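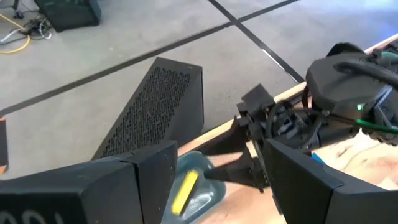
Werkstattbuch Metallbau, Eintrag vom 19. Mai 2021
Projekt: Wand- und Deckenverkleidung Foyer, Verwaltungsgebäude Tavton
Eintrag: L. Achterberg
Verteiler: B. Goodwin (Konstruktion), K. Gazi (Fertigung), D. Akanda (Oberfläche)

Stand der Arbeiten

Die Musterachse am Übergang von der Wand zur Decke ist vormontiert und an der Unterkonstruktion ausgerichtet. Die Kassetten bestehen aus Aluminiumblech, 3 mm, gelasert und gekantet, Ansichtsseite gebürstet. Insgesamt sind 1.243 Kassetten zu fertigen, davon 56 Sonderteile für den gekrümmten Übergangsbereich. Die Zuschnittlisten für die Wandfelder liegen freigegeben vor. Für die Deckenfelder fehlt weiterhin die Freigabe des Architekturbüros Grokness, die Unterlagen befinden sich seit März dort.

Kantversuche

Herr Gazi hat die Kantfolge für die Sonderteile überarbeitet. In der bisherigen Reihenfolge kollidierte der zweite Schenkel mit dem Oberwerkzeug, sobald der Öffnungswinkel unter den Sollwert der Zeichnung fiel. Nunmehr wird zuerst die kurze Rückkantung gesetzt, danach der lange Schenkel und zuletzt die Einhängelasche. Die Teile lassen sich damit kollisionsfrei entnehmen. Der Verkürzungsfaktor im Kantprogramm wurde angepasst und im Stammdatenblatt nachgetragen. Ältere Programmstände sind gesperrt und dürfen auch für Nachfertigungen nicht mehr aufgerufen werden.

Das Rastermaß von 1.000 mm wird in der Wandfläche eingehalten. An der Kehle zur Decke ergibt sich beim Einhängen ein leichter Versatz der Fugen, der nach rechts zunimmt. Frau Goodwin führt diesen auf die Lage der Langlöcher in den Konsolen zurück. Eine abschließende Klärung steht aus. Bis dahin werden keine weiteren Konsolen gebohrt.

Oberfläche

Frau Akanda hat die Musterbleche mit den beiden in Frage kommenden Schliffbildern vorgelegt. Der gröbere Schliff zeigt an den Kantradien eine sichtbare Aufhellung, insbesondere bei Streiflicht von der Fensterseite. Der feinere Schliff ist in dieser Hinsicht unauffällig, reagiert jedoch empfindlicher auf Griffspuren vor der Beschichtung. Es wird der feinere Schliff zur Ausführung vorgeschlagen. Die Schliffrichtung ist auf jedem Zuschnitt rückseitig mit Pfeil zu kennzeichnen. Bei den ersten Musterteilen ist dies unterblieben, zwei Kassetten sind deshalb um 90 Grad gedreht gekantet worden und scheiden für die Musterachse aus.

Die Schutzfolie Gaete hat sich beim Kanten bewährt. Nach dem Laserschnitt löst sie sich an Innenecken stellenweise ab. Vor dem Kanten sind die Innenecken daher zu prüfen und lose Folienränder zurückzuschneiden. Ein Nachkleben mit Klebeband ist nicht zulässig, Rückstände auf der gebürsteten Fläche ließen sich beim letzten Auftrag nur mit erheblichem Aufwand entfernen.

Unterkonstruktion

Die Tragprofile der Firma Zokadell sind vollständig eingegangen und im Außenlager abgelegt, Regal hinter der Tafelschere. Die Lieferung stimmt mit der Bestellung überein. Bei der Eingangskontrolle wurde an mehreren Profilen eine Verdrehung festgestellt, die noch innerhalb der vereinbarten Toleranz liegt. Diese Profile sind mit Kreide markiert und ausschließlich für kurze Zuschnitte zu verwenden.

Abstimmung mit der Bauleitung

Telefonat mit Herrn Samarakoon, Bauleitung Tavton. Die Lage der Sprinklerköpfe im Deckenbereich wird sich gegenüber dem letzten Planstand noch einmal ändern. Neue Pläne sind angekündigt, ein verbindlicher Termin wurde nicht genannt. Die Ausschnitte in den Deckenkassetten werden bis zum Eingang der Pläne zurückgestellt. Herr Samarakoon bittet ferner um Prüfung, ob die Revisionsöffnung neben dem Empfang ohne sichtbare Verschraubung ausgeführt werden kann. Aus Sicht der Fertigung ist dies mit einer Einhängung und verdecktem Druckverschluss möglich. Die Mehrkosten sind vor Ausführung schriftlich anzumelden.

Offene Punkte

Konsolen: Lage der Langlöcher nachmessen, Ergebnis an die Konstruktion (Goodwin).
Zuschnitte: Richtungspfeil in die Laserprogramme aufnehmen, Gravur nur rückseitig (Gazi).
Schliffmuster: Versand an Grokness mit Begleitschreiben (Akanda).
Revisionsöffnung: Skizze und Mehrkostenanzeige (Achterberg).
Ersatz für die beiden ausgeschiedenen Kassetten: im nächsten Laserlos mitführen, Tafelrest im Ständer 3 verwenden, sofern die Walzrichtung passt.

Nachtrag: Das Oberwerkzeug mit dem kleinen Radius weist am linken Ende eine Kerbe auf. Bis zum Nachschliff nur den mittleren Bereich belegen.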